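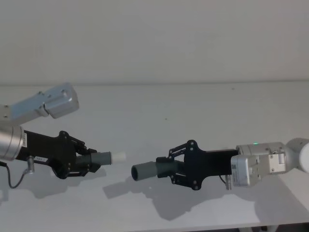

Plellstead Fire and Rescue, Jun 28, 2021. Crews are at a warehouse fire on Esmont Road at Chávez Street. Esmont Road is closed in both directions between Chávez Street and the rail crossing. Please use Potville Avenue.

Update: The first call came in at 10:42 a.m. Seven units responded. All employees left the building before crews arrived. No injuries have been reported.

Update: The fire is under control. It was confined to the loading dock and one storage bay. Crews will stay on site to check for hot spots. Smoke may remain visible from Potville Avenue for up to 10 hours. 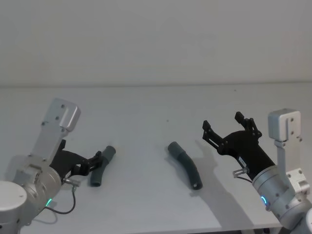
Residents within 100 yards of the building are asked to keep windows and doors closed until further notice. No evacuation has been ordered.

Power is off on the north side of Chávez Street at the request of the department. The utility will restore service once crews have cleared the area.

Esmont Road has reopened to northbound traffic. The southbound lane remains closed while hose lines are in use. Drivers should obey officers at the crossing.

The cause is under investigation. Witnesses may contact Fire Marshal Sioned Maddocks through the department's main office. The next update will be posted on this page.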